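Skaltel pushed out the May update to its grasp planner, and I've been poking at it all week. The big change is how it deals with soft stuff — cushions, throws, anything that squashes when you grab it. 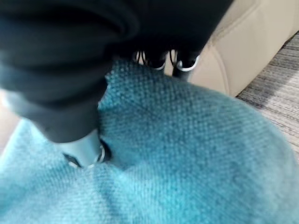 The old version picked its grip points once and hoped for the best. Now it replans up to 80 times a second as the fabric bunches, and you can set the force limit for each finger in a plain config file. Lovely!

Setup took me 6 minutes. The catch is colour — pale cushions near a pale couch still confuse the perception side a bit.

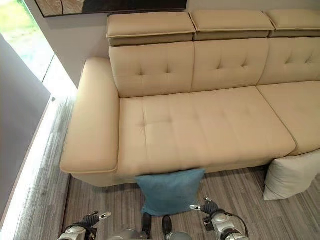

Raili Karppinen
Software writer, Floditus

A fix for that is due in version 8, and I'll give it a go when it lands.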